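What I've been up to with the timing checker

Hello again from the tooling corner! Last month I promised I'd write up the thing that ate most of my August, so put the kettle on.

It began with a message from Vilja Ojala, who trains the policies over at our Helaston office. Her latest model kept closing its fingers a touch too early. Only a touch, but enough to nudge a jar along the table before it had been properly gripped. She'd been through her training code line by line and found nothing, so (very politely) she asked whether the data could be at fault. My data! Well, my loader's data, anyway.

I was a bit put out, I'll admit. Then I opened a few recordings, put the finger-opening value next to the video and stepped through slowly, and my heart sank.

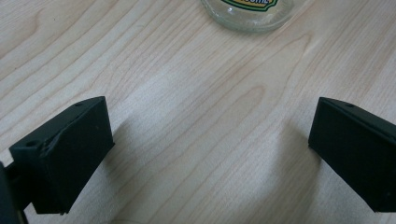

The number I had for the gap between the fingers didn't belong to the video it was sitting beside. It belonged to a moment slightly later. I checked another recording and got the same thing, then another, where it was fine, which was more annoying than if they'd all been wrong. After a lot of muttering I worked out that our loader was stamping each picture when it reached the disk, and each finger reading when it left the sensor. On a quiet machine the two agree nicely. On a busy one the pictures queue up, and the stamps drift apart by up to 106 milliseconds. If you're a model learning when to squeeze, that's plenty to pick up a bad habit from.

The fix itself was dull. Everything now gets its stamp at the source, and the loader lines the streams up afterwards by matching the nearest times. If it can't find a match that's close enough it throws the sample away and says so in the log. Before, it quietly used whatever came last, and I'm still cross with myself for that.

The fun bit was the checker, which Chiến Lục and I wrote over a couple of long afternoons. We've called it Skustutitz, after a typo of mine that stuck. You point it at a folder and it looks for quick movements of the fingers in the video, looks for the same movements in the readings, and slides one against the other until they fit. The size of the slide is your delay. It draws a little plot as well, because Chiến likes a plot (so do I).

It does need something to work with, mind. If the fingers hardly move during a recording, there's nothing to line up and it will tell you "no estimate" and leave it there. So we've changed how every session starts. The steps are short, and I'd love it if you'd all stick to them, Hinville people included:

1. Start the recorder and wait for every stream to show green. Don't go on the first one!

2. Open and close each gripper twice, briskly, where the cameras can see the fingers. Do one hand first and then the other, or the checker can get them muddled.

3. Carry on into the task without stopping the recorder. The opening bit gets trimmed off later by the loader, so there's no need to be tidy.

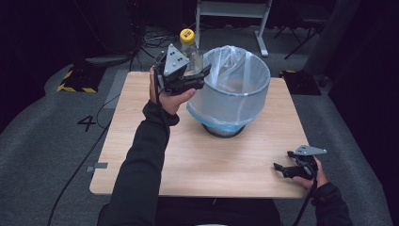 4. Run Skustutitz on the folder before you pack up. It takes a minute or so on a laptop, and if either hand comes back with a warning, send me the log and keep the recording. I can usually rescue it.

Old recordings are a different story. Chiến is working back through the Chu set at the moment, and the ones with enough finger movement can be shifted into line without redoing anything. The others we'll have to mark as untimed and keep out of grip training, though they're still perfectly good for the object detector.

Vilja has a fresh training run going on the corrected files and I'm trying not to pester her about it. The checker is in the shared tools folder, with a readme that I've even spell-checked. Shout if it falls over!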